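Speaker notes -- student robotics project talk
Wanpen Somboon
2024-01-22

Slide 1. Title

Say hello, say who I am, say which group I'm from. Thank the people who put the chairs out. Mention that questions are fine at any point, but long ones are better kept for the end.

The project is called Plistum. It ran for one term as an option in the second year, and I supervised it. There were 7 students. Most of them had written some code before. Two had touched a real robot, and only to switch it on.

Slide 2. What I want to cover

How we set the task. How the students worked week to week. What went wrong with the grasping, and what they did about it. Then a bit on marking, as I know a few people here are thinking of running something similar.

I'm leaving out the maths. It's in the handout for anyone who wants it.

Slide 3. The task

The brief to the students was one sentence long: get the arm to pick up the block and put it where you said you would put it. All of it in simulation. We have one arm in the teaching lab and it is booked by the final years until summer, so there was no point planning around it.

I kept the brief short on purpose. The year before, I wrote four pages and the students treated it as a checklist. They did each item and stopped. This time they had to come to me and ask what counted as picking up, and whether the block had to stay the right way round, and how close was close enough. We agreed the answers together in the second session and wrote them on the board.

(If someone asks: we settled on 2 centimetres for the placing. The students wanted five.)

Slide 4. How the class was split

Two teams, Stulen and Petchrat. The names came from the students and I didn't ask. Stulen had four people and Petchrat had three, which was fair as one of the Stulen students was also sitting a resit.

Each team wrote its own controller. They shared the scene file, the gripper model and the scoring script. Sharing the scoring script mattered. In the first fortnight each team had its own and both were winning.

Every team member had to run the trials at least once themselves. I checked this from the logs. It's easy in a group project for one person to own the machine and the rest to own the slides.

Slide 5. The trials

Each team had to do 200 runs before the mid-term review and another 200 after it. Same starting positions for both teams, drawn up beforehand by the script. A run ends when the block is placed, or when the time is up, or when the block has left the area.

Pause here. Tell them that the students found this dull and said so. By the end of the first batch they had stopped saying "it works" and started saying how often it worked, and I think that was the most useful change of the whole term.

Slide 6. The view from the gripper

Most of the fault-finding was done by stepping through renders, a still at a time. The students had the numbers as well -- joint angles, contact forces, block position -- but the numbers only made sense once they'd looked at the geometry.

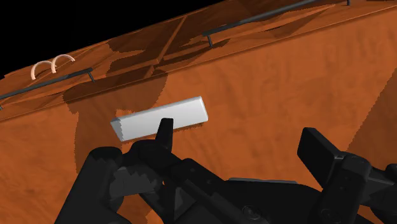 The white block on the orange cabinet, with one finger of the gripper in front of it.

Leave this one up while I talk through the next part.

Point out the finger at the underside of the block near its middle, and then the pad on the right-hand mechanism. There is a wide stretch of cabinet between the two sides. The thing to ask at a moment like this is whether both sides will meet the block square on, or whether one will reach it early and start to turn it. You can't tell from one still. What the still does is make you ask, and then you go to the contact log and look at the next few steps.

Also mention the shadow, the big dark one to the left of and behind the block. Petchrat were using colour to find the block's outline, and a shadow next to a pale object is a good place to find out whether your threshold is sensible. I had them switch the shadows off, run the same starts again, and compare. They learned more from that afternoon than from my lecture on thresholds.

The handles are worth a word if there's time. They stand a little way off the panels on posts, so the collision shapes have to be right. In an early version of the scene file, the gap between rod and panel was filled in as one solid lump. A planner working from that will steer well clear of space that is free.

Slide 7. What went wrong

Three things to cover, in this order.

The approach angle. Stulen planned the approach as if the surface were level with the arm's base, then corrected at the end. The correction was too late and too quick. When they lined the gripper up with the long side of the block early on and came in slowly, the block turned far less often.

The closing speed. Both teams closed too fast. Both teams told me they didn't. We plotted it.

The friction setting. This was my mistake and I should say so plainly. The value in the shared scene file was much too high for the first batch, so some weak grasps held when they should have slipped. One of the Petchrat students spotted it by reading the file from top to bottom on a train. We corrected it before the second batch, and the success rate dropped for both teams. That was a hard week. Two students asked if they could hand in the earlier figures. The answer was no, but I marked the explanation of the drop as part of the report, and those were the best pages in both reports.

Slide 8. What the students changed

Stulen added a check before closing. If the block isn't between the fingers, back off and try again. It sounds obvious. It took them three weeks to get it to stop backing off for ever.

Petchrat dropped colour and went over to depth for finding the edges. They kept the old code in the report with a page on why it had failed, and I'd asked for that.

Neither team touched the grasp force much. I'd have liked them to, but the term is only so long.

Slide 9. Marking

Forty per cent on the report, thirty on the code, twenty on the log book, ten on the final demonstration. People are often surprised the demonstration is so low. A demonstration is one run. We had four hundred from each team by then and I would sooner mark those.

The log book was individual. A few lines after each session: what I tried, what I expected, what I saw. Some were written in one go the night before. You can tell from the ink.

Slide 10. The final session

Each team ran the demonstration in front of the other. Fandoteo, the small firm that lets us use its renderer, sent someone to watch and ask questions, and the questions were tougher than mine. She wanted to know what each team would do with a block twice as long. Stulen had an answer. Petchrat said they'd need to test it, and she told them that was fine too.

The last demonstrations were in December, with the reports due a week later. Next time I'd bring both forward.

Slide 11. If you want to run this yourself

Fix the scoring script before anything else. Check the friction. Read your own scene file all the way through. Get the students running trials by week three, even if the controller is poor, and keep the first batch of results so they have something to compare with.

One supervisor can manage two teams. I don't think I could have done three.

The scene file and the script are both on the course page, with the corrected friction value. The old one is in there as well, commented out -- please leave it like that.

Slide 12. Thanks and questions

Thank both teams by name. List is on the back of the handout.

Likely questions: would it work on the real arm (we haven't tried, hoping to book a slot in the summer), how much computer time it used (see handout, last page), can first years do it (with help, and with the planning part written for them).

If we're short of time, skip slide 9 and go from the changes straight to the final session.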